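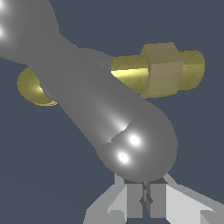
Residents on the eastern side of Ullby would prefer the water to be shut off at night, one of them told the district meeting, and would put up with a longer programme of works if that meant dry taps only between 11 pm and 5 am. The request was noted and will be answered in writing before the second phase begins in September.

The works concern the replacement of the cast-iron distribution main between the Plaltano reservoir and the lower town. The existing pipe has been in service for 81 years. It has an internal diameter of 200 mm, although deposits have reduced the usable bore in several places, and pressure at the eastern end of the network drops noticeably during the morning peak.

Oltmanns, the contractor for the first phase, has laid the new polyethylene main as far as the bridge. Sections were joined by butt fusion at the roadside and drawn into the trench in lengths. Each length was pressure-tested at 16 bar before backfilling. Two joints failed the test and were cut out and remade. The contractor's progress report attributes both failures to contamination of the pipe ends and records a change in the cleaning procedure.

The second phase covers the streets east of the bridge, where the trench will be narrower and the pipe runs close to a gas main. Excavation within a metre of the gas main will be done by hand. Andilov will carry out the survey of buried services, with trial holes at each junction. Any cable or pipe found outside its recorded position will be added to the utility map held at the district office.

Supply to each street will be interrupted twice: once when the temporary overground line is connected, and again when properties are transferred to the new main. Under the present programme both interruptions fall between 9 am and 3 pm. Cards giving the hours for each address will be delivered 20 days in advance. Customers who depend on a continuous supply for medical reasons can register with the district office and will be given bottled water or a separate connection.

Moving the interruptions to the night would require a change to the noise conditions attached to the road permit. Pumps and generators may not be run after 10 pm at present. The district has asked Oltmanns to price a night shift with silenced equipment and to state how many weeks it would add.

Discoloured water may occur for a short time after reconnection. Customers should run the cold kitchen tap until it clears and should not use the washing machine in the meantime. Stop taps that cannot be turned by hand should be reported and not forced.

The bridge remains open in both directions, with a single lane controlled by signals. The bus stop on the eastern approach has been moved to the car park opposite the school and will stay there until the road surface has been reinstated.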